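Bruma Two-Arm Bench: Set-up and Shift Guide
Section 4. Working beside the bench
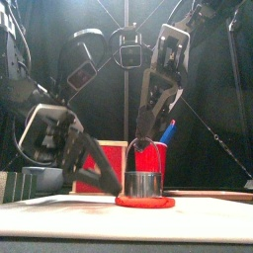
Kamol Noiphan: Put the staffing part before the switch-on part. On our floor everyone learned to start the arms in a morning, and it took until April to settle who was meant to be standing there.

The order of this section follows that comment. Roles come first, then the table, then the first run. Readers who only need the restart steps can go to 4.5.

4.1 Who does what

The bench takes over the sorting and setting-out of small household items that was done by hand at the Virero returns counter. It does not take over inspection, cleaning or any decision about whether an item goes back on the shelf. Those jobs stay with the counter staff, and there is more of them per hour once the bench is running.

1. Name one bench lead for each shift. The lead holds the key and is the only person who clears a fault.
2. Name one feeder. The feeder brings items to the table and takes them away between runs.
3. Write both names on the shift board before the arms are powered.
4. Swap lead and feeder at the meal break. Staff who fed the bench for a full shift in the trial reported sore shoulders and lost track of the fault list.

Note: The lead does not have to be the most senior person on the counter. Tyyne Rissanen's induction sheet (Appendix B) covers everything a lead needs and takes two hours to work through.

Note: Pay grades for lead and feeder are set out in the site agreement and are not changed by anything in this guide.

4.2 Preparing the table

1. Check that the key is out and the arm lamps are dark.
2. Wipe the white tabletop with a damp cloth. Do not use solvent spray.
3. Check that each gripper finger moves freely and that the dark inner surfaces are free of grit and tape residue. Replace any that are torn.
4. Check the cables at both wrists. Each should hang in an easy loop with no kink.
5. Look up at the overhead camera and confirm nothing is hanging in front of it. Do the same for the camera on the wrist.
6. Set out the mats and boards for the job. Metal containers go on a silicone mat.
7. Place the items. Stand cups and containers upright. Containers with a wire handle go down with the handle raised, so the fingers can close on the top of the arch.
8. Leave a hand's width of clear table at the front edge.

Caution: Do not stack items to save space. The bench plans from what the cameras can find, and an item hidden behind another may be left where it is or knocked over.

Caution: Markers, pens and cutlery standing in a cup can be carried along with it. If they are to be sorted separately, lay them on the table first.

4.3 First run of the shift

1. Both people stand behind the yellow floor line.
2. The lead says "arms live" and waits for the feeder to answer.
3. Insert the key and turn it to SLOW.
4. Press START on the pendant. Each arm moves to its ready position in turn.
5. Run the test job, number 66. It lifts one handled container and sets it back on its mat.
6. Watch the lift from start to finish. The container should stay level and the fingers should not slide along the handle.
7. If the lift is good, turn the key to RUN and load the job for the shift.
8. If it is not, press STOP and go to 4.5.

Note: Step 2 feels awkward for the first week. Keep doing it. Two of the near misses logged at the Bremau site came from a feeder who thought the arms were still off.

4.4 During the shift

The arms pause between items, sometimes for several seconds. A paused arm is a live arm. Do not reach across the line to straighten a cup or nudge a bowl, even when it is plain what the arm is trying to do.

1. The feeder waits for the green lamp before approaching the table.
2. The lead keeps the pendant in hand whenever the feeder is past the line.
3. Record every item the bench refuses. Write what the item was and where it stood. "Would not pick up" is not enough.
4. Pass refused items to the hand counter straight away. Do not present an item a third time.

Refusals are used to improve the jobs. They are not used to measure staff. Haruna Hirose reads the sheets each month and replies to any that carry a question.

Note: Sites that set the bench target by the old hand-sorting rate had to lower it. Start at 197 items a shift and leave it there for 8 weeks. The figure allows for breaks, the swap and a normal number of refusals.

4.5 Stopping and restarting

1. Press STOP. The arms hold their position and keep hold of whatever they are gripping.
2. Wait for the red lamp to come on and stay on.
3. If an item is held in the air, the feeder supports it from below with both hands.
4. The lead holds down RELEASE until the fingers open.
5. Remove the key before anyone leans over the table.
6. Clear the fault, reset the items and repeat 4.3 from step 1, including the test job.

Caution: Do not pull an item out of closed fingers. This bends wire handles and tears the finger surfaces.

Caution: RELEASE works on both grippers at once. Check the other arm before pressing it.

4.6 End of shift

1. Let the current job finish, then turn the key to OFF and remove it.
2. Clear the table and hang up the mats.
3. Lead and feeder both initial the refusal sheet.
4. Hand the key to the next lead in person. If there is no next shift, lock it in the Kaewmanee cabinet and sign the cabinet card.

Questions about rosters and rotation go to Silviu Gavrilă. Questions about jobs, grippers and spare finger surfaces go to Lourenço Fonseca. Section 5 covers weekly maintenance.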